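# Homemade tomato ketchup, the slow lazy way

I make this every September when the tomatoes go mad, and by now I've ruined enough of it to have opinions.

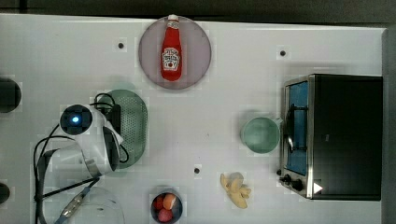
It started with my neighbour Jarlath Corrigan, who has a greenhouse far too big for one man and leaves carrier bags on my step from August onwards. There's only so much salad a person can eat! So the squashy ones go in the oven, then in a pan, and a few hours later I've got ketchup. It won't taste like the shop stuff. It's sharper, a bit more spiced, and lovely on a bacon sandwich.

## What you need

- 3 kg ripe tomatoes, the riper the better (a few split ones are fine, mouldy ones aren't)
- 2 large onions
- 1 red pepper
- 4 cloves of garlic, skins on
- 250 ml cider vinegar
- 150 g soft brown sugar
- 2 teaspoons salt
- 12 peppercorns
- 6 cloves
- 1 teaspoon mustard powder
- half a cinnamon stick
- a good glug of oil

I used to put celery in as well, from a recipe on the back of a Katwood seed catalogue, and I've stopped. It took ages to break down and I couldn't taste it.

## Roasting

Heat the oven to 180°C (160°C fan). Halve the tomatoes and put them cut side up in your biggest roasting tins. Don't pile them up or they'll stew. If they won't all fit, do two batches, or use a second small oven if you've got one on the worktop – mine runs hot, so I knock it down a bit and check early.

Tuck the onions (cut in wedges), the pepper and the garlic in between, pour the oil over and roast for an hour. You want the edges of the tomatoes going brown and the middles collapsed. A bit of black on the onions is good. A lot of black is bitter, so pick those bits out.

Squeeze the garlic out of its skins while it's still warm. Mind your fingers.

## Sieving

Tip the lot into a big pan, juices and all, and whizz it with a stick blender until it's smooth. Then push it through a sieve with the back of a ladle. Yes, it's boring. I put the radio on. I tried skipping this one year and the ketchup was full of little rolled-up bits of skin, and my sister picked them out at the table one by one and lined them up on her plate.

If you're buying a sieve, get a metal one with a wide rim that hooks over the pan. Mine's a Dunne and I've had it for years. The nylon one I had before went orange and floppy.

## Boiling it down

Tie the peppercorns, cloves and cinnamon in a bit of muslin and drop it in the pan. Add the vinegar, sugar, salt and mustard powder, and bring it up slowly, stirring until the sugar's gone.

Now turn it right down and leave it to blip away with the lid off. Mine usually takes an hour and a half, but it depends how watery your tomatoes were. Stir it now and then at first and then much more often towards the end, when it starts to catch. It also spits, so wear an apron and move anything you're fond of off the worktop.

To see if it's ready, put a spoonful on a cold saucer and drag your finger through it. If the gap stays open and no water creeps out round the edge, you're there. Remember it thickens a bit more as it cools, so stop slightly before you think you should.

Fish out the spice bag and taste it. It'll seem very vinegary at this point, but that calms down after a fortnight.

## Bottling

Wash your bottles in hot soapy water, rinse them and dry them in the oven at 140°C for 15 minutes. Boil the lids if they're metal. Pour the ketchup in while everything's still hot (a funnel with a fat spout is best, thin ones clog) and put the lids on straight away.

I keep mine in the fridge from the start and use it within a month. Whatever we won't get through goes in the freezer in small tubs, with a gap left at the top.

## If it goes wrong

**Too thin:** back in the pan, lid off, another 20 minutes.

**Too thick:** a splash of boiling water and a stir.

**Too sweet:** more vinegar, a teaspoon at a time.

**Caught on the bottom:** don't scrape! Pour the top into a clean pan and taste it before you carry on.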